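Gitthorpe Robot Open Day

The Gitthorpe Robot Open Day is a yearly visiting day at the Zuvus workshop in Gitthorpe, held in March, where people from the town can walk in and watch robot arms do household chores. I've been going since the second one and I keep this page for the town wiki, so expect an encyclopedia entry with my opinions stuck to it. If you were there and remember something differently, please edit!

Background

Zuvus moved into the old Karton building, which most of us still call Karton (the box company left its name on the gate and it's still there). For a good while the town had very little idea what went on inside. Gobnait Keogh, who ran the evening classes at the library, wrote to ask if her group could come and have a look, and the answer was yes, come in the morning, bring anyone you like. The first open day had 66 visitors. The most recent one had 387, and the line went out past the gate before ten.

Entry is free. You sign in at a table by the door, get a sticker, and go around in groups. There used to be a cap of 200 people and I gather it was dropped when it became clear no one at the door was keeping to it.

The kitchen table

There are a few stations, but the one everybody talks about afterward is the kitchen table. It's a white table set out with kitchen things, mostly play food, and an arm works over it doing small jobs: pick this up, put it in that, move it over there. The jobs sound like nothing. Then you stand there for twenty minutes and miss your group.
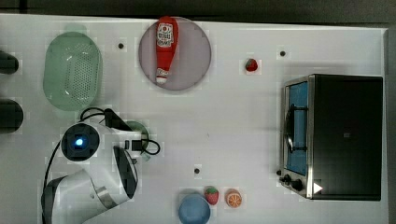

The kitchen table at the open day, with the toaster oven on the right and the arm coming in from the lower left.

Su-bin Choo ran the station this year and she's very good at it – she lets people get their guesses in before she explains anything. Her favorite question for the crowd is which item on the table will be hardest to pick up. The kids say the toaster oven (fair enough, it's the biggest thing there). The grown-ups tend to say the strawberry. According to Su-bin, the trouble is usually with whatever is soft or lopsided, where the fingers can close in what looks like the right place and the thing still tips or slides.

She also talked about the plate and the colander, which I hadn't given any thought to. A rim gives the arm something to bump into, so setting an object down inside one takes more care than setting it down on bare table. I tried it at home with my eyes half shut and a pair of salad tongs and I'd say she has a point.

How a demonstration goes

Each round starts with somebody laying out the table. Then the task is read out loud, the arm has its go, and the table gets rearranged for the next group. Things get moved about between rounds on purpose, so if you stay for more than one (I always do) you'll find the dishes in different spots with different food in them. Hyun-seo Maeng sat at the computer for most of the morning and took the technical questions, including mine, which were long.

There are 2 kinds of round. In the first kind a person steers the arm directly, and in the second it works from what it has learned. The sign on the wall says which one you're watching, and I'd ask visitors to read it, as half the arguments I heard in the tea line came from people who'd watched different kinds! The steered rounds are smoother. The other kind has more stopping and thinking in it, and to me they're the better show by a mile.

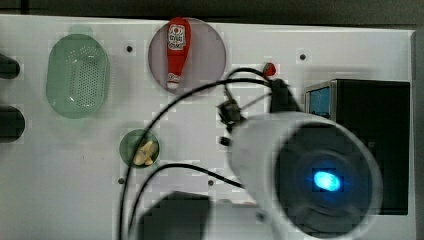 The cameras

What I learned the most about this year was the cameras. One looks down on the table from above, and another, a small one, rides on the arm near the gripper, so it goes wherever the fingers go. Hyun-seo put it this way: the top view is for knowing where everything is, and the wrist view is for the last little bit, when you need to know if the thing is between the fingers or just next to them.

The wrist view takes some getting used to. The fingers sit at the bottom of the picture and the rest of the world swings around behind them, like looking out of a car window when you're the one being driven. Anything moving quickly goes to a smear.
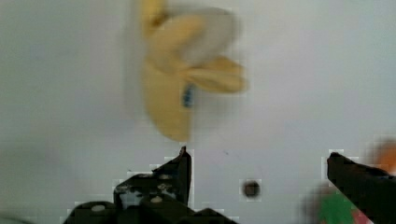 I asked whether blur like that spoils things, and Hyun-seo said some of it is simply part of the job and has to be lived with. Young-sook Chae, who was standing behind me and used to sort parcels for a living, wanted to know why they don't slow the arm down. They do, for some rounds. Then each round takes longer and the line at the gate gets restless – so there's a trade going on there that has more to do with us than with the robot.

Other stations

So-yul Choo (Su-bin's sister) had the folding station next door, with dish towels. There was also a talk on the Lim, a wheeled base that Zuvus was working on, but it clashed with the second kitchen round and I didn't go. If anyone took notes, that section is wide open.

Visiting

Doors open at nine and the last group goes around at three. Come early if you want to stand near the kitchen table, and wear something warm, as the old loading doors let in a draft. Tea is in the back room. Parking is on the Karton side, through the gate and left.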